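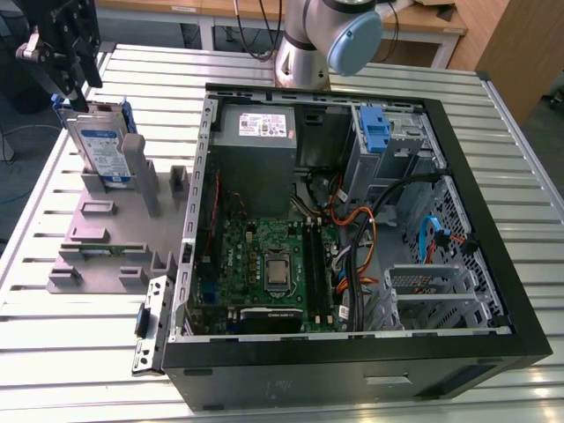 I started to build my first charango in November, after two years of only repairing other people's. My teacher, Fidel Acuña, told me that a small instrument is more difficult than a big one, and I thought he said it to be polite about my guitars. He was right. On a charango every mistake has a bigger share of the instrument. A brace that is half a millimetre too tall on a guitar is a detail, but on this one you hear it in the first chord. I work on a bench top of aluminum slats with narrow grooves between them, and the grooves are good for clamps but terrible for small pieces of rosette. I lost one piece of the ring and had to cut it again.

The back is the part that made me worry the most. Traditional ones were made with armadillo shell, and I did not want that, and anyway I could not get it. Mine is carved from one block together with the neck. Lorena Jara had a block of walnut from a tree in her parents' yard, dry for many years, and she gave it to me for the price of a dinner. It had one small knot near the heel. I turned the drawing so the knot went out with the waste, but then the grain in the neck was not so straight as I like. I decided to live with it.

To carve the bowl I used first a gouge and after that a round scraper, which I bought from Grillau. The scraper came almost without edge, so I spent an evening on the stones before it would cut. I wanted four millimetres at the sides and a bit more at the bottom, where the strings pull. I measured with a calliper made of wood, from a plan that Lautaro Garrido drew for me on the back of an envelope. It is slow but I trust it more than my fingers.

For the top I chose spruce. I had two halves left from a guitar that I never finished, and from them I could cut the charango top two times, so I kept the better one and glued the other to test the bracing. Josefina Iturra, who plays in a trio called Naren, came to tap on both. She preferred the test one. I did not tell her which was which until later, and then I used the test one, with its small pitch pocket beside the bridge. You can see it if you know where to look.

Then the strings. Ten strings in five pairs on such a short neck means that the nut is the place where everything is decided. I filed my first nut by equal distance between the centres and the pairs felt uneven, even though all five courses are nylon. The middle pair is the one in octaves, with one string thicker than the other, so the space between them looked smaller than the rest. The second nut I made by the space between the strings and it was much better for the hand. The tuning machines are from Uselik, and they turn a little hard in the cold mornings, but they hold.

I still have to do the finish. I want to try French polish on the top and only oil on the walnut. Nathalie Michiels says the oil will darken the back too much and she has sent me a piece of her own walnut with both, so I can compare in the window. For now it is hanging in white, with strings on, and I play it a little every day at six, before supper. The first pair is a bit quiet. Maybe I will make the saddle again.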